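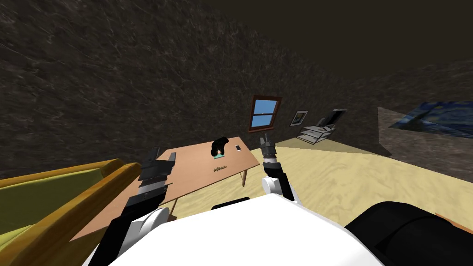

# Table-Clearing Robots: Staff FAQ

Applies to housekeeping and lounge staff at the Trosthorpe site. Maintained by Brândușa Munteanu, Operations.

## Scope

**Which tasks are being automated?**
Clearing and resetting tables in the guest lounges. Vacuuming, upholstery and windows stay on the current rota.

**Why does training take place in simulation?**
The control software, Futine, is tested on simulated rooms before it is allowed to run on the floor. A new table layout must pass 300 simulated runs. Staff use the same simulator to learn the supervisor screen, so errors at this stage cost nothing but time.

**Do the simulated rooms match ours?**
No. Furniture, wall finishes and lighting are varied on purpose. Do not use them as a reference for how a lounge should be set.

## Jobs and hours

**Will positions be cut?**
No position at Trosthorpe is being removed under this project. Two evening clearing shifts will be replaced by supervisor shifts at the same grade. Anyone moved to a supervisor shift keeps their existing contract hours.

**What does a supervisor do?**
Starts and stops runs, answers the robot's queries, and handles items it declines to pick up. One supervisor covers up to 4 tables.

**What if I do not want to supervise?**
Tell Octavian Cârstea before the February rota is posted. Manual clearing remains available on day shifts.

## Working with the system

**How does the robot treat guest property?**
Phones, remote controls, keys and anything made of cloth are classed as "hold" items. The robot leaves them in place and sends a query. The supervisor then follows the normal lost property procedure — this has not changed.

**What if it misreads an item?**
Press Pause, correct the label on the screen, then press Resume. Corrections are sent to Casteven, our integrator, every Saturday. Thin, flat items such as cables and string are the most common source of errors.

**Can I reach across the table during a run?**
No. Pause first and wait for the status light to turn amber. If both arms have not stopped within 3 seconds, use the emergency stop and call Octavian.

**Is my work being measured?**
Futine logs queries, corrections and stops by shift, without staff names. The logs are not used in performance reviews.

**Where do I book training?**
On the sheet in the Cozma building, ground floor. Each session is paid time and includes a turn on the simulator.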